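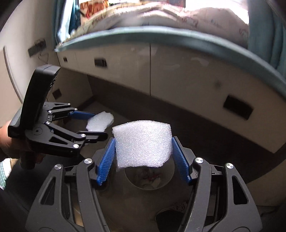 掉了的也要交上来,电话那头说,掉了再捡起来的最好,Flurance现在缺的就是这种。

我把手机夹在肩膀上,说我前面掉的都删了。

那边停了一会儿,问删了多少条。我说没记。那边说以后别删,有没有用由他们来判,我只管录,录完传上去。我说好。电话挂了以后我才想起来没问掉了的算不算钱。

活是夏天接的。Kollance在网上招人,要求家里有床、有柜子、有日常杂物,两只手都能用力。我都符合。夹爪寄来的时候装在一个黑箱子里,一左一右,箱盖上贴着任务单,批次名叫Durán,后面跟着一串编号。任务单写得很短:拿起,移动,交接,放下。物品自备,软的硬的都要,不要贵重的,不要带字的证件。

起初我很当回事,把屋里收拾得像要来客人,床单铺平,桌上只留一个杯子,夹起来,放下,再夹起来。传上去的第4天,批注回来了,说环境过于整洁,请保持日常状态。我就不收拾了。袜子脱下来放在哪儿就在哪儿,被子堆着,口罩扔在床上。这样一来反而省心,每天早上起来,材料已经摆好了。

握着夹爪做事和用手做事差得很远。手指头捏一块泡沫,轻重是不用想的。换成夹爪,就要先想好从哪边下去,夹多高,什么时候松。泡沫是从包装里掰下来的,形状不齐,夹紧了往外滑,夹松了往下溜。我练了两个晚上,夜里做梦还在夹,梦里夹的是我母亲的药瓶,怎么也拧不开盖。

母亲打电话来问我现在做什么。我说教机器收拾屋子。她说你自己的屋子都不收拾。我说就是要这样的屋子。她没听明白,过了一会儿说,那它学会了能不能先到她那儿去,她弯腰不方便。我说还早。

数据传到Flerau上,那是他们的平台,界面是灰的,左边一栏是我传的,右边一栏是批注。通过的打绿点,退回的打黄点。退回的理由是固定的几种:遮挡,超时,动作中断,意图不明。我收到最多的是意图不明。

第一次看见这四个字我有点生气。我夹一只袜子,从床这边放到床那边,有什么不明的。后来我把那条调出来看,看了两遍,发现我夹起袜子以后在半空停了很久,往左去了一点,又回来,再往右放下。我想起来了,那时候楼下有人喊收纸箱,我在想要不要下去。

这些它都会学进去吗。我写在备注栏里问了一句,没有人回。
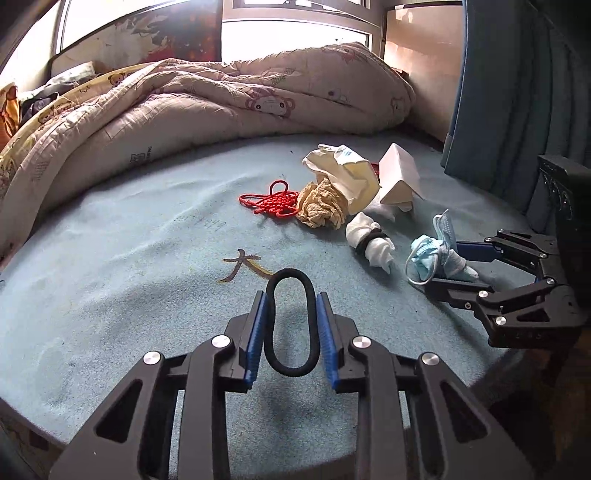
头绳是后来加进任务单的,归在细小弹性物一类,排在纸巾后面,数据线前面。别的东西夹住就是夹住了,头绳不行,夹起来是一个样子,松开又是一个样子,放下去弹一下,不知道弹到哪里。任务要求左手夹住,右手接过去,中间不能碰床单。我做了一下午,交接的时候总是差那么一点,右边的夹爪已经合上了,头绳还在左边。

按照电话里说的,我一条也没删。

头绳我有一把,都是一样的黑色,从前买菜的时候在摊上顺手拿的。洗衣服怕袜子散了,我就用头绳把两只捆在一起,这个习惯是跟一个以前同住的人学的。她搬走的时候把自己的袜子都拿走了,习惯留下了。录到后来我想,要是把捆袜子也录进去,Flurance大概就会捆袜子了。任务单上没有这一项。我还是录了,先用夹爪撑开头绳,撑不开,又用夹爪压住一头,拿另一只去够。录了很长,袜子在床单上滚来滚去,最后勉强套上去一圈。我写明是自选动作,传了上去。

过了两天,黄点,超时。

九月七日是这一批的截止日。晚上平台给每个人发了一份结算单,我那份上写着,提交3922条,退回624条,其余按条计费。我把两个数看了一会儿。退回的那些里,有我在半空停住的,有袜子滚下床的,有头绳弹没了我到处找的。找头绳那条我倒记得很清楚,夹爪一直举着,镜头对着床,我在说它到哪儿去了,说了好几遍。他们说声音是不存的。

结算单底下有一行小字,说本批退回数据将另行整理,用于失败恢复的训练,不另付费,如不同意可在19天内申请删除。旁边有一个框,可以打勾。

我给那边打了电话,问捆袜子那条是不是也在里面。接电话的是另一个人,让我报编号,我报了。听筒里有敲键盘的声音。他说在,标的是超时,不过有人在后面加了一条内部标签,写的是“未知技能,保留”。我问什么叫未知技能。他说就是库里没有这个动作。

我说那是捆袜子。

他说好的,他记一下,又问捆字是哪个捆。我告诉他提手旁,右边一个困难的困。他打完了,念给我听,我说对。

箱子要到十一月才收回去,下一批的任务单已经发下来了,第一项是叠毛巾。框我没有打勾。我把夹爪放到床上,去柜子里找毛巾,找出来两条,一条太旧,边上脱了线。我想了想,把旧的那条也拿上了。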